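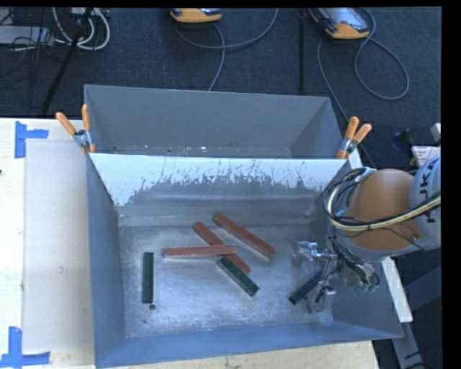 Utstead, October

Dear friends at the Coltside fund,

It is a pleasure to write to you again, and I hope you will forgive me if I go on a bit, as there has been a good deal of listening done since my last letter! The Twal series, which your grant has kept going through its second season, now has 3 finished programs, and a fourth is well on its way.

The first is a long piece for two accordions and harbor recordings, made over the summer at Flundness. The second brings together short works for voice and tape, several of them by composers who had never been on the air before. The third is a night program, very quiet, that we ended up mixing twice - the first version lost all its low hum on small speakers, and we couldn't let it go out like that.

Listeners have been kind to us. The programs have been played 3558 times so far, and 678 people now get our letter with the notes for each new piece. One gentleman wrote to say he had listened to the night program in his parked car until the battery gave out, and then asked when it would be repeated.

On the money side, fees to the artists are all paid, and mastering came in a little under what we had set aside. I would like your permission to move what is left over to travel, so that the string players can come to Utstead and record in the old chapel. The rooms we tried in town were too dry for them.

We are behind on one thing, and that is the printed booklet. The translations took longer than I had planned, and two of the composers are still going over theirs. I expect to send you a proof with my next report.

With warm thanks, as always,

Leokadia Bielecka
Twal series, Utstead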